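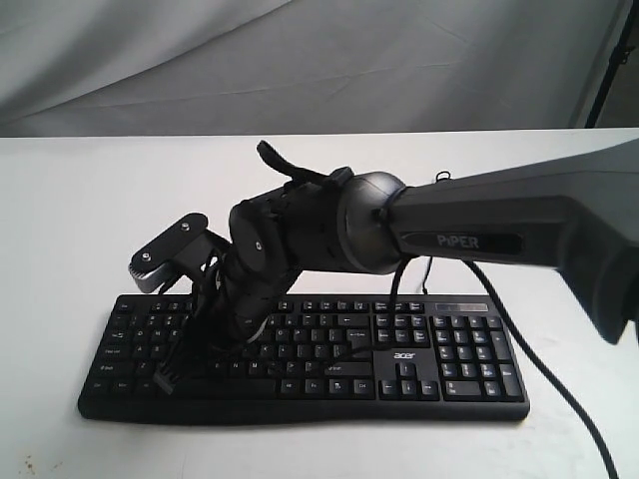

PiPER arm over a keyboard

Is a planned maintenance contract worth it for a small office block?

We look after a two-storey office building on the edge of Penmont, flat roof at the back, slate at the front, built in the seventies and patched ever since. Plastow have quoted us £185 a month for planned visits: gutters twice a year, roof inspection in September, plus sealant and pointing "as required". Callouts are on top. Last year we spent £1497 on reactive jobs, most of it one leak that took three visits to find. The salesman says that would have been caught early. Would it? I've never met a leak that kept to a schedule. Has anyone had one of these contracts and come out ahead?
gutterwatcher

Do the sum first. 185 times 12 is £2220, before a single callout, and you spent less than that in a year you call bad. So the contract has to prevent more than it costs, and I doubt it does on a building that size. Ask them for the last three inspection reports from a similar property, with the address blanked out. If they're all photos of moss and a line saying "monitor", you have your answer.

I'd also want "as required" pinned down. Required by whom? Ours turned out to mean up to one metre of sealant per visit, and everything past that was quoted separately. We left and now pay a local roofer £241 for a gutter clear and a walk over the flat roof each autumn. He sends pictures. Check your insurance wording before you drop inspections altogether, as some policies want proof that flat roofs are looked at.
slate_and_lead

We use Ionescu for our place in Clodville and they're fine. Came out at 6 am once when a downpipe had come off. Think the callout was around £200, might have been plus VAT. Can't say if the planned visits do anything, the gutters still overflow by the bins. Get the response time in writing, though. "Rapid" isn't a number of hours.
unit4dave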